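Addo 手持示教夹爪套件(Hedport 出品)

教一遍,录一遍,机器照着学一遍。手把手和远程遥控两用

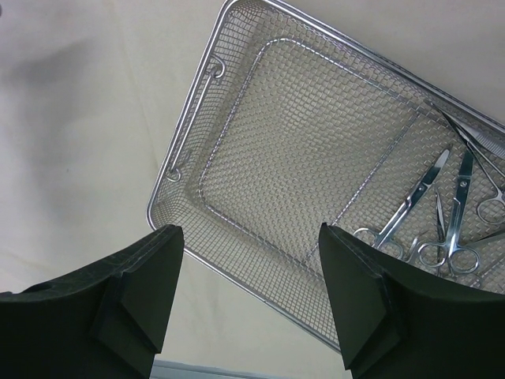

腕部相机视角:Addo 夹爪与装着剪刀、镊子的不锈钢丝网篮

大家好,我是 Hedport 这边负责 Addo 的人,这一页的文字从头到尾都是我自己写的,所以会有点啰嗦,想直接看参数的朋友请往下拉到“规格”那一节,不用客气!

先讲 Addo 是干什么的。一句话:它是一对手指、一个腕部小相机,外加一个你可以握在手里的示教手柄。你想让机械臂学会一件事,就自己先做给它看。做法有两种,一种是抓着机械臂前端直接带着它走(我们内部叫“牵着走”),另一种是坐在旁边拿手柄遥控。两种方式录出来的数据格式一模一样,可以混在同一个任务里用,这一点我当初坚持了很久,因为我自己就是两种都用的人:大范围的移动我喜欢牵着走,快得很;到了要对准细东西的时候,手一扶上去机械臂就跟着抖,我就换手柄。

为什么拿器械篮来说事

我做这套东西的时候,桌上摆得最多的就是器械篮。丝网篮、手术剪、镊子,这些东西对示教来说真是又好又烦!

好在哪儿呢,任务清楚。拿起一把剪刀,放到旁边,谁都看得懂。烦的地方就多了:全是亮面不锈钢,一反光,相机里一道白一道灰;篮底是细密的网格,镜头离近了会闪出一片波纹;剪刀和剪刀还喜欢挨着,指环叠着指环,中间再夹一根细细的器械,你从哪边下手都得想一想。如果一套示教工具在这种篮子跟前用着顺手,换成别的活儿一般不会太为难你。

我自己的习惯是先在篮子下面铺一块浅色的布。米白色就挺好,银色的东西放在上面边缘清楚,阴影也柔和。深色台面我也试过,手指和背景混在一起,回看录像的时候眼睛累得要命。

手指和指垫

手指是黑色哑光的,内侧装着带斜切面的黑色指垫。切面这个事情我们改过好几版。最早是平的,夹方块没问题,一夹剪刀柄就打滑,要么就是两边一挤,剪刀自己转了个方向。现在的切面形状,夹圆杆和夹扁片都说得过去。

指垫可以自己换,一把小内六角就够了,包装里带着。换完以后记得在软件里点一下“重新找零”,不然开合的读数会差一点点。差得不多,但是夹镊子这种薄东西,就差这一点点。

还有一个小建议:录示教的时候,夹爪别张到最大。很多新用户(包括以前的我)喜欢先全张开再去夹,结果外侧碰到旁边那把剪刀,一碰就全乱了。比目标宽出一点就可以,慢慢进去。

示教手柄

手柄的重量我们放得比较轻,长时间拿着不累。食指那里是扳机,扳多少,手指就合多少,是连续的,不是一按就到底。拇指旁边有两个键,前面那个是“开始/结束录制”,后面那个是“这段不要了”。后面这个键我用得特别多!录砸了马上按,别想着后期再挑,后期你根本记不得是哪一段。

手柄有一个“离合”功能,握住侧面的压片才会带动机械臂,松开就停在原地。手举酸了可以松开,把手挪回舒服的位置,再握住接着做,录出来的轨迹中间不会跳。刚上手的时候容易忘了握压片,然后以为是断线了,给我们发邮件。没关系,先捏一下再发邮件就行。

遥控的灵敏度可以调,默认是一比一。对准细东西的时候我会切到精细挡,手移动一大段,夹爪只动一小截,在网篮里面找角度就从容多了。

腕部相机

相机装在夹爪后面,看得到两根手指,也看得到手指前面的东西。它和手指的相对位置是固定的,出厂时标定过,拆下来再装回去的话请重新标一次,软件里有向导,跟着点就行。

曝光我强烈建议锁定。自动曝光碰到不锈钢,忽亮忽暗,同一把剪刀在前后两段里像两样东西。光源最好放在侧面高一点的地方,再蒙一层柔光纸。窗边也可以录,就是太阳会走,下午三点和五点的光完全两回事,要录就集中在一段时间里录完。

第一次用,我会这样开始

先只放一件器械,别贪心。从同一个起点出发,夹起来,放到布上,结束。录个几遍,回放看一看手指是从哪一侧进去的。然后把器械挪一挪,转个角度,再录。

等单件顺了,再放第二件,让它们离得远一些;之后慢慢靠近,最后才是指环叠在一起的那种。剪刀我一般夹靠近轴的地方,夹指环容易晃。镊子夹中段,轻一点,夹重了两条臂并到一起,放下的时候会弹。

篮子本身也可以当任务,比如把篮子往前推一推,或者夹住边框转个方向。丝网篮的边框比网丝粗,夹边框就好,别去夹网丝,会变形,我弄坏过,心疼。

每段示教请尽量只做一件事。中间停下来想的那几秒也会被录进去,机器学得特别认真,连你发呆它都学!软件里有“剪掉停顿”的选项,默认是关着的,我建议打开。

规格

型号:Addo 标准版
示教方式:牵引示教、手柄遥控
手指数量:2
指垫:黑色,带斜切面,可更换
随附备用指垫:2 对
单次连续录制:最长约 2000 秒
夹爪本体重量:639 克
手柄连接:有线或无线
手柄灵敏度:5 挡可调
相机位置:腕部,固定支架
录制软件:Imbridge 录制台(随机附送,中文界面)

盒子里有什么

夹爪本体一只,已装好手指和指垫
腕部相机和支架
示教手柄,带充电线
备用指垫
内六角扳手
标定板
一本薄薄的纸质说明书,也是我写的,比这一页正经一些

转接法兰要另外选,下单的时候在备注里写清楚你的机械臂型号。写不清楚的话拍张法兰的照片发过来,我们帮你看。

常被问到的几件事

能不能直接拿去处理临床要用的器械?
不能。Addo 没有做医疗认证,指垫也不能高温灭菌。我们用器械篮,是练习和研究用的。请用淘汰下来的或者教学用的器械,剪刀尖最好套上保护套,手把手带的时候手离得很近。

牵引示教会不会录到我的手?
看你扶哪里。扶在相机后面的握环上,一般录不到。要是扶到手指旁边去了,那肯定会进画面,那段我通常就不要了。

要录多少段才够?
这个真没有标准答案,任务不一样,差得很远。我的做法是录一批,训一次,看它在哪里犯傻,再专门补那里。一口气录一大堆一模一样的,用处不大。

没有机械臂,只买手柄可以吗?
可以,手柄单卖。配合 Estham 仿真包能在电脑里先练手感,等机械臂到了再接上。不过仿真里的剪刀可没有真剪刀那么滑,心里要有个准备。

数据能导出吗?
能。图像、关节角、手指开合、时间戳都在一个文件夹里,不加密,名字也起得老老实实的,一看就懂。

供货

标准版有现货。带加长手指的那一款预计七月开始发,想要的可以先登记,到货了我们发信通知。加长款适合比较深的篮子,浅篮用标准版就够,手指长了反而不好掌握,我试用样品的时候老是碰到篮边。

指垫是消耗品,夹金属夹得多了边角会磨圆,看到切面不清楚了就换一副。颜色目前只有黑色,有人问过能不能做白的,我们做过样品,脏得太快,就先搁下了。

有问题请点页面底部的“联系 Addo 小组”,写中文英文都行。要是能附上一小段录像就更好了,我看录像比看文字描述快得多,通常当天就能回你。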